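Home | Reviews | Bathroom | Cleaning | About

The Skornano drain gel, six weeks in

I don't believe in drain products. Hair goes down, soap grabs it, and sooner or later a person with a wire has to go in after it. Skornano says one capful a month keeps a bathroom sink running free. The bottle is 18 dollars, and the shop in Rerkville had a big display of it by the register, never a good sign in my book.

I started in March. The gel is thick, blue and smells like a swimming pool with a lemon in it. You pour it at night, leave it, and run the tap in the morning. The label claims it is safe for old pipes. It doesn't say how old, and mine came with the house. 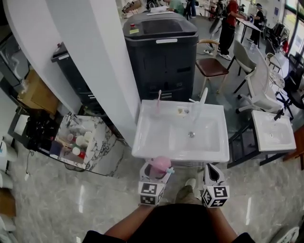 Toothbrush on the ledge, soap dish, the usual sink clutter.

Week one I saw no change, but then my drain wasn't blocked to start with, and I suspect that's true for most of the happy customers on the box. So I moved the test upstairs to the slow one. First dose: slow. Second dose: maybe a little less slow. I timed a full bowl before and after and it went from 200 seconds to more than 160, a gain I could have had with a kettle and some patience.

Then I pulled the trap. The hair was all still there, very clean and smelling of lemon.

For comparison I bought the Pritier drain hook, a strip of plastic with teeth. Ugly thing, and the handle is too short for my hand. It cleared the same pipe in one go, and I've used it twice more since.

Skornano: two out of five, one of them for the cap, which pours well.

Posted April 19, 2019 by Anjana Fakir

40 shares | 3 comments

Yeo: Same result with mine. The smell stayed for days.

dkl_home: Did you try two capfuls? The leaflet says you can double it.

Anjana Fakir: I did, upstairs. See "maybe a little less slow."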